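Hand-held gripper slips on soft bags after some time, jaws do not close parallel any more

Posted in: Workshop and Machines > Small automation
Tags: gripper, jaws, cable, marker plate, maintenance

tableside_m

Hello all. I look after one packing station where two people work with hand-held grippers, one in each hand, to put goods into plastic containers. The grippers are the black two-finger type with a cable at the back and a small plate with dots on top. We call it the Trimley station because the table came from there, the grippers are from a different supplier.

My problem is with the right gripper. With hard things (small boxes, bottles) it holds very well. With soft things, mainly snack bags, it starts good in the morning and after a while the bag begins to slide out. The person then presses harder on the trigger and it becomes worse, the bag turns around in the fingers. The left gripper, same model and same age, does not do this.

What I already did:

Cleaned the finger pads with a dry cloth.
Changed the right cable with the left one. No change.
Restarted the logging box.
Ran the opening check from the manual. The value when fully closed is not zero, it stays at 2 mm even when I can see the tips touching.

I would like to know if I must order new fingers or if there is something to adjust. Also the tracking of the right one is sometimes lost for a moment, I do not know if it is the same fault or another one. Thank you in advance for your patience with my English.

3 replies

penier_bench

Buy new pads. They are cheap. We change them all every January and never think about it.

Vasiliki Katsaros

Hello. I have looked after a cell of this kind for a long time, at Kinham, and I had the same trouble with two pairs of grippers. I think you have two faults, and the pads are maybe only a small part of them. I will write the order in which I do it, please do not jump to the end.

First, the closed value. If the tips touch and the reading says 2 mm, then the zero is lost or the fingers meet at the tips before they meet along the whole length. To see which one, put a strip of thin paper between the fingers, close slowly and pull the paper. Do this near the tip, in the middle, and near the root. If the paper is held at the tip and comes out freely at the root, the fingers are bent or one of them is sitting wrong on its carriage. A hard box does not care about this very much. A bag cares a lot, it is held on one thin line and it turns exactly as you describe.

In my case one finger screw had become loose. Take both screws of that finger out, clean the old thread glue, seat the finger flat against the carriage and tighten the screws a little at a time, one and then the other. Do not tighten one completely and then start with the second. When you are finished, repeat the paper test before you touch the zero. Many people set the zero first and then they have a correct number on a wrong mechanism.

Second, the pads. A dry cloth is not sufficient. Snack bags leave a film, I believe from the printing or from the oil of the factory, I am not sure. I wipe with alcohol on a lint-free cloth at the start of every shift and again after the lunch break. Let them dry with the fingers open. If the surface is shiny after cleaning, then yes, the pad is finished and penier_bench is right.

Third, the plate with the dots. On the right hand the load is often lifted at an angle, and then the bag itself can come in contact with the plate. If this happens you will lose the tracking for a short time, and you will also push the plate a little each time until its bracket moves. Look at this one:

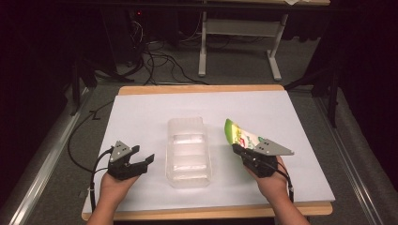

Right gripper with the bag tilted up, lower part of the bag against the plate.

When the bag is held like this, a longer grip does not help. I ask my people to take the bag closer to the upper seam, with the fingers across it, so that the rest hangs down and stays away from the plate. For the container in the middle it is also easier, the bag goes in with its lower end first. After that, check the bracket: hold the gripper body with one hand and try to turn the plate gently with the other. It should not move at all. If it moves, tighten it and do the plate calibration again, 25 poses is what our manual asks.

One more point about the cables. Give each one a loose loop on the table and fix it at one place near the edge. If the cable hangs straight down from the gripper, its weight pulls the wrist down and people grip harder without knowing it – after two hours you will see this in the wear of the fingers.

Please write what the paper test says.

mackinnon_lee

Agree with Vasiliki on the paper test, I would only add the spring. On ours the return spring on the trigger gets lazy after more than 1,000 cycles and the fingers don't open fully. Then folk start the grip with the jaws half shut and catch only a fold of the bag. Easy check, open both side by side and compare the gap.

Hex key for the finger screws was 2 mm on ours, might be different on yours.

tableside_m

Thank you to all. I did the paper test on Saturday when the station was free. At the tip it is held, in the middle it is a little held, at the root it comes out with no force. One screw I could turn with my fingers only! I seated the finger again as Vasiliki wrote and now the paper is held in all three places. The closed value is still 2 mm, so I will set the zero tomorrow morning after the alcohol cleaning.

The plate on the right one moves also, a very small amount. On the left one it is firm. The opening gap is the same on both, so the spring is good for now.

Does the thread glue need to be the weak type or the medium one?

Vasiliki Katsaros

The weak one, a very small drop. With the medium one I broke a key. Leave it overnight before you use the gripper again, and set the zero after that.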